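Lease returns: new mileage rules

Drivers handing back a leased car through Condus after July 2021 will have the odometer read at the drop-off lot and no longer at the dealer. The reading goes on the return form, and both sides sign it. Anyone over the yearly limit gets a separate bill within 90 days.
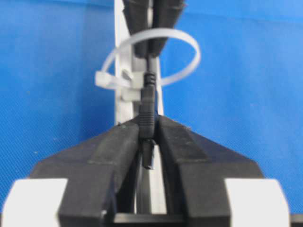
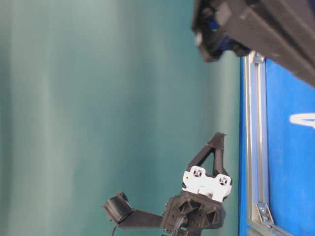

Gerardo Fontana writes that he was 221 miles over when he turned in his sedan in May, and the bill reached him before the signed form did. He would like the form emailed the same day.

Condus says copies can be requested at the counter. Wear on tires and glass is still checked by Unov, and those charges are listed on their own page. Leases that began under the old Ilent contract keep their original terms until they run out.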